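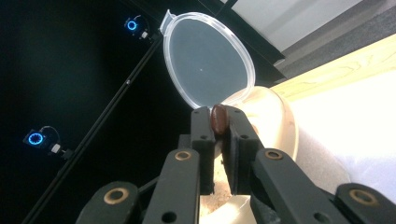 Pantry and dry store walk-through, Lambert Street shared kitchen
Checked 12 Jan 2022. Next full check due in March.

Well, what a difference a good clean-out makes! Comments are under each item, so please read them before your next shift.

1. Floor clear and swept, including under the shelving
OK. Corners by the Pendeo racking are the best I've seen them.
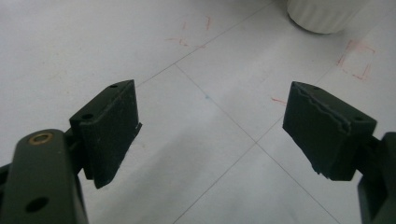

Pale tiled floor.

2. Nothing stored directly on the floor
ACTION. Two sacks of flour were leaning on the back wall. They're now on the bottom shelf, which sits 10 cm up. Anything heavier than 8 kg stays on that shelf, please.

3. Dry goods in lidded containers
OK. Beans, lentils, oats and sugar all decanted, and it looks terrific. Lids close properly on every one I tried.

4. Labels with name, allergens and opening date
PARTLY. Oats and sugar perfect. The lentils have a lovely label with no date on it. Label tape is in the Jollow drawer (new roll, go for your life).

5. Scoops and measuring cups clean, not left inside the food
OK. Great to see this one sorted after last time. Wash and dry fully before they go back on the hook.

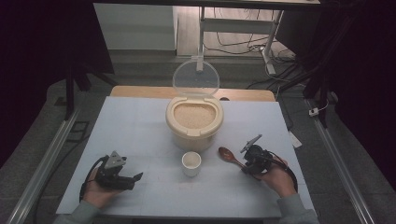 Wooden spoons are fine for dry goods as long as they aren't split or furry at the edges. I binned one with a crack down the handle.

6. Old stock used before new
OK. Rice had been rotated properly, oldest at the front. Don't top up a half-full tub, finish it and wash it first.

7. Pest signs
OK. No droppings, webbing or gnaw marks. Pesteck traps checked and all clear. Trap 7 had been nudged behind the door, so I've put it back on its mark.

8. Temperature and damp
WATCH. The thermometer hit 32 degrees at mid-afternoon, too warm for nuts and wholemeal flour. Move both to the cool cupboard until the weather turns. No mould on walls or ceiling.

9. Light covers and door seal
Cover OK. Seal is coming away at the bottom corner, replacement ordered.

Result: pass, with items 2, 4, 8 and 9 to follow up. Initial the sheet on the door when yours is done.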